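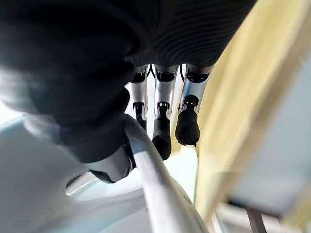

White rod and the slot next to it

Forum > Home and Storage > Shoe racks and entry areas
Thread: Slides on open shelves, top shelf or lower?

marrow_creek
Hello everyone. I have put together a shoe rack, black metal uprights with holes and wood-look shelves, and we use it for the house slides. Two cream ones are on the top shelf and the grey pairs are on the shelf under it. My partner says the top should stay free for keys and mail. I say the top is the easiest to reach, so shoes go there. What do you do at your place? The shelf is 600 mm wide and I would like not to buy a second one.

tbk_Mbeki
Lower, always. Shoes near the height of the hands is not nice to me. I had a Kiritar rack with the same kind of holes and I moved the top shelf up by 3 holes, so there was more light for the pair below. It took me ten minutes with one spanner.
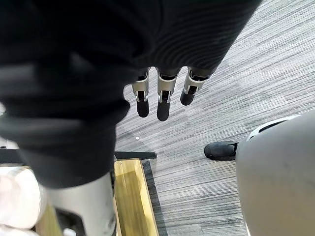 Also please think of the floor. On a striped grey carpet you will not notice the dirt until it is a lot, and people in outdoor shoes will step exactly where you step in your socks. I would put a tray in front of the rack before I argue about shelves.

plumgate
I disagree with Thaddeus about the tray. We had one from Nondis, the rubber kind, and everybody kicked it. A small washable mat is enough. For the shelves, I agree with the first poster. My mother has a bad back and she cannot bend for the low ones.

marrow_creek
Thank you both. I didn't think about the back, that is a good point. At the moment it looks so:

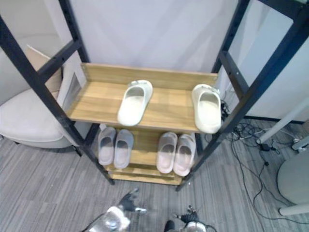 The grey ones I like how they are, straps to the back and the left pair parallel. The cream ones I always leave too far apart, and one heel comes over the front edge of the shelf. My partner notices this every evening.

tbk_Mbeki
Then push them together and half of the top is free for the keys. There is your compromise. And please bring the white armchair a bit away from the rack, light upholstery and shoes are not good neighbours.

plumgate
The chair should stay close! You need to sit somewhere to change your shoes. I would sooner use the bottom shelf for the guests' slides, so they don't collect beside the chair.

marrow_creek
The chair stays, sorry Thaddeus. But I will try the mat. Is Parnex any good? The colour I want is 100 dollars and I find it a lot for a mat.

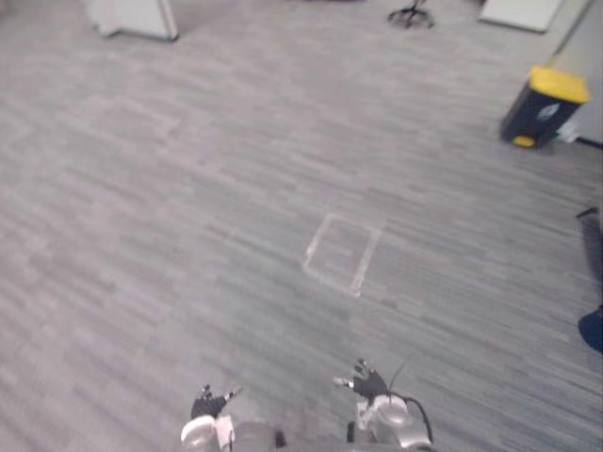

Last edited by marrow_creek in November, 9:40 pm. Thread viewed 967 times.

plumgate
Too much. Mark the size on the carpet with pale tape first and live with it for a few evenings. If you keep walking around the rectangle, the mat is too big or in the wrong place. Carpet tiles help you here, you can follow the seams to get it straight.

tbk_Mbeki
On this we agree. Only take a tape which does not leave glue. Aguirre makes one for painters and it came off my carpet clean, but I would try a corner first.

marrow_creek
Okay, tape first, mat later. The cream slides are together now and the keys are beside them. My partner has already put the mail on top of the keys.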